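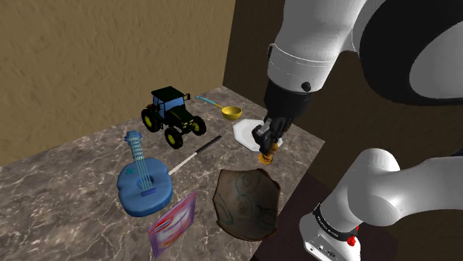 # About the Panemham Rooms

We're a residential study house for people working on drawings, prints and old buildings. Small place, long corridor, bad hot water on the top floor (being looked at). Scholars and artists come for a term or two, live upstairs, work downstairs, eat together most evenings. Been going in one form or another since the Ondetti bequest, which gave us the house and most of the books.

Page last tidied 20th June. If something's out of date please write to the office, don't just tell whoever's on the door.

## How it started

The house belonged to the Ondetti family, who made their money in paper and spent a good bit of it on prints. The last of them to live here left the building, the library and the contents of the long cabinet room to a trust, on condition that people should be able to stay overnight and that the library was never to be locked against a resident. Still isn't. Your room key opens it, any hour.

First residents were mostly architects. They came to measure the churches down the valley and they left their drawings behind, rolled, in the attic, where quite a lot of them got damp. What survived is now in the plan chests on the first floor. The sheets by Kristiansen are the ones people ask for: the market hall, the two bridges, and the unfinished survey of the east front at Lutmont, done in pencil with the measurements in red ink. He was here for one winter and meant to come back. Didn't.

After the architects, painters. Then a long quiet patch when the trust was short of money and half the bedrooms were let to a language school. The painted numbers on the top floor doors are from then, we've left them.

The library moved downstairs when the attic floor was found to be carrying more than it should. Took a whole summer. A few of the shelfmarks never got changed over, so if the catalogue sends you to "Attic C" it means the bay behind the reading room door.

## What we have now

- 14 bedrooms, most of them single, all with a desk
- 4 studios on the courtyard side, north light in all but the end one
- the reading room
- a print room (by appointment, pencils only)
- a shared kitchen, and a dining room where supper is served Monday to Friday
- one darkroom, shared, book it on the sheet

The end studio is the biggest and gets the sun in the afternoon. Sculptors tend to like it, painters ask to swap. There's a step down into it which catches everyone the first week.

We don't have a lift. There are 116 stairs from the cellar to the top landing, and rooms on the ground floor are kept for anyone who needs one. Say so when you apply and we'll hold it for you.

## Who comes

Anyone with a proper project and a need to be near the collection, or near the valley. Recent residents have included a bookbinder writing a history of marbled endpapers, a pair of architects redrawing the Lutmont survey from the scaffolding up, a poet, a paper conservator, a painter who spent the whole stay on the view from the laundry window. Good pictures too, one of them's in the hall.

You don't need a degree or a letter from a university. You do need to tell us what you want to look at, and why it has to be here. Applications that could have been sent to any house in the country usually don't get far.

Couples and families: we have 2 rooms that take a cot or a camp bed. They go early.

## The Kristiansen award

One award a year, covers board and a studio for a term, for somebody working from measured drawing in any way they like. Has gone to a stage designer, a mason, a woman who embroiders floor plans. Applications open in April and the form is on the awards page. Send work on paper if you can. We'll post it back.

No interview. The panel reads everything, argues, has lunch, argues again and then writes to everyone, including the ones who didn't get it.

## People

Marek Trnka is the director. Trained as an architectural historian, came here first as a resident and got the top floor room with the dripping gutter, which may be why the roof was the first thing he had done. He's working on a catalogue of the plan chests and will show you them if you ask before eleven.

The librarian is in every weekday and is the person to write to about readers' tickets, scans and copying. The office deals with rooms, keys, meals, post. The kitchen deals with the kitchen and would like you to mark your milk.

## Visiting

The house isn't open as a museum but there are ways in. Day readers are welcome in the library with a ticket (free, bring something with your address on). There's an open studios afternoon near the end of each term, when residents put work up and stand about next to it, and there's cake. Groups by arrangement, not too large please, the print room is narow.

The courtyard gate is the one to use. The front door on the street sticks in wet weather and the bell only rings in the cellar.

## Money

The bequest pays for the building, more or less. Fees from residents pay for the food and heating. Everything else, the conservation of the drawings, the award, new books, comes from Friends of the house and from gifts. Friends get the yearly letter, first call on places at the talks and a print made by one of that years residents. Join through the office.

We also take books, but ask first. We've got a lot of Ruskin.

## Getting here

Train to Panemham, then the valley bus from outside the station, ask for the paper mill stop. Walk back up the hill the way the bus came and the gate's on your left after the chapel. If you're bringing canvases or anything long, ring ahead and someone will meet you with the van. No parking in the courtyard, use the field.

Post for residents should have the resident's full name on it and "The Panemham Rooms". Parcels are left on the bench inside the gate and the office rings up to your floor.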